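Teaching a Gripper to Let Go

At the Steda lab in Vomville, the hardest part of a pick-and-place cycle comes at the end. Grasping small objects has been studied for decades and most arms now do it well. Release gets less attention. A two-fingered gripper that opens too fast can flick a light object sideways, and one that opens while still descending can press it into whatever lies underneath.

The Mollel project treats release as a separate learning problem. The policy is trained in two stages. The first learns the whole task from 800 demonstrations, in which an operator guides the arm through picking up a small item and setting it on a plate. The second stage sees only the final part of each demonstration, from the moment the object is over the plate until the fingers have cleared it. 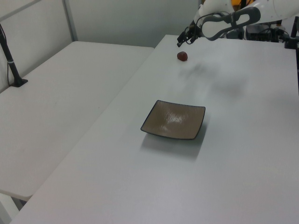

Splitting the data this way addresses an imbalance. In a typical demonstration the arm spends most of its time traveling, so a policy trained on everything at once gets very good at traveling. The release phase contributes few samples, and errors there barely move the training loss. The second stage corrects the weighting without asking for new recordings.

Evaluation used 200 trials with start positions drawn at random across the table. A trial passed if the object came to rest inside the rim of the plate and stayed there after the arm withdrew. The two-stage policy passed 197. The 3 failures all began with an off-center grasp, which left the object touching one finger longer than the other during opening.

The method has limits. It assumes that the start of the release phase can be labeled reliably, and the current labels depend on a height threshold set by hand for each receiving surface. A deeper dish would need a new value. The group at Stastdale, which supplied the labeling software, is testing a version that infers the boundary from finger force and arm speed.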